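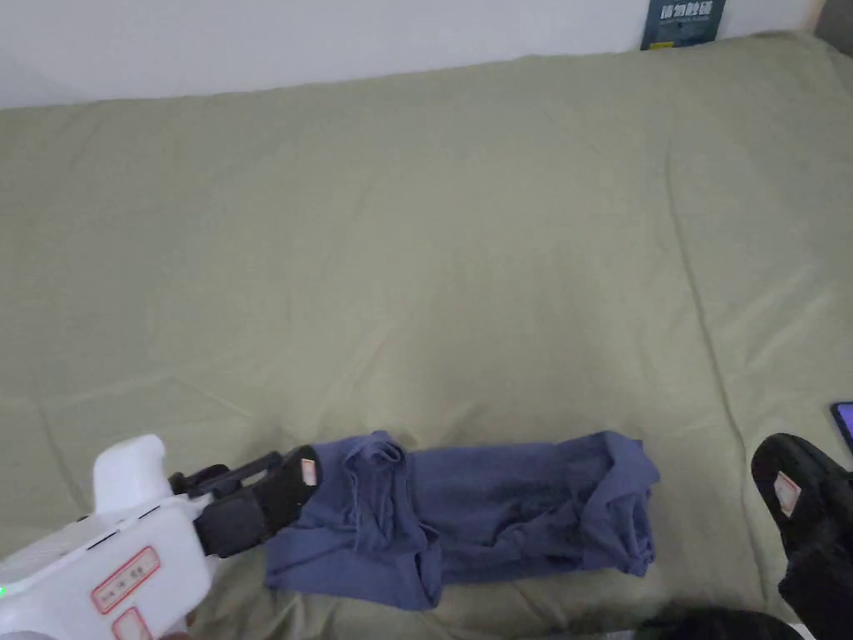
Blue-violet clothing on a green bedsheet.

Horkero Episode Summaries, README

The set has 1646 short summaries of old space adventure cartoons, all in English.

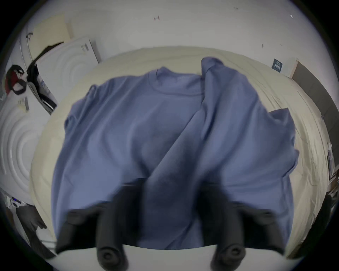
Of these, 1384 were checked by Parvathi Suvarna. The others may have wrong spellings of pilot and ship names - please report them.
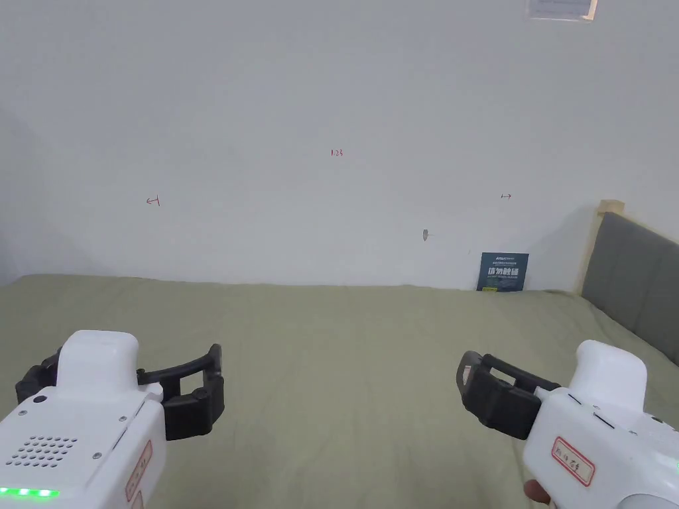
Columns are title, episode, summary and checker. Episode 4 of Ornex exists in 2 versions, and both are kept.

Contact: Helju Grigaitė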